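Equipment Review: Okport Mensah Copy Stand and Light Kit
Reviewed for the Skorkilier Photographic Lending Library by Abdul-Rahman Asamoah
11/10/10

The library received the Mensah copy stand in the spring and placed it in general circulation after a short trial. It is intended for members who photograph flat artwork, documents, coins and other small objects from above. The kit consists of a baseboard, a 50-centimeter column, a sliding camera arm and two folding lamps, and it is supplied in a padded case.

Assembly requires one hex key, which is included. The column locks firmly to the baseboard and did not shift under a mid-size SLR with a macro lens. The arm moves by a hand crank, and the crank is stiff in its lowest quarter. Members using heavier cameras should tighten the rear collar before each session, as the printed instructions mention this step only on the last page. 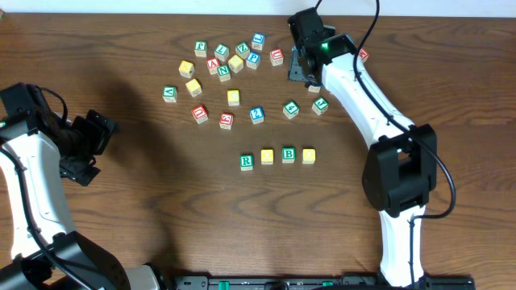 The lamps are rated by the manufacturer at a color rendering index of 97. The library has no means of confirming that figure, but neutral gray targets photographed under the lamps needed very little correction. Light output across the board was even to the eye, with slight falloff in the corners nearest the column. Glossy prints still require careful lamp placement, and the short lamp arms limit how low an angle can be reached.

The kit was compared with the older Cemis stand, which remains available for loan. The Cemis has a taller column and accepts larger originals, but its lamps are noticeably warmer and its scale markings have worn away. For small subjects the Mensah is the better choice. Its lamps separate similar colors well, a useful quality with a subject such as lettered alphabet blocks on a wooden tabletop, where a yellow face can drift toward the orange-brown of the grain if the white balance is set carelessly.

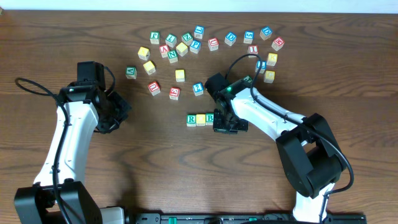

Price is the principal reservation. At $153 for a replacement lamp pair, damage during a loan would be costly, and the deposit has been set accordingly. The clamps are plastic and show early signs of wear. The carrying case is adequate, although the column must be packed first or the lid will not close.

The kit is recommended for continued circulation. Loans are limited to one week, and members should return the hex key with the case.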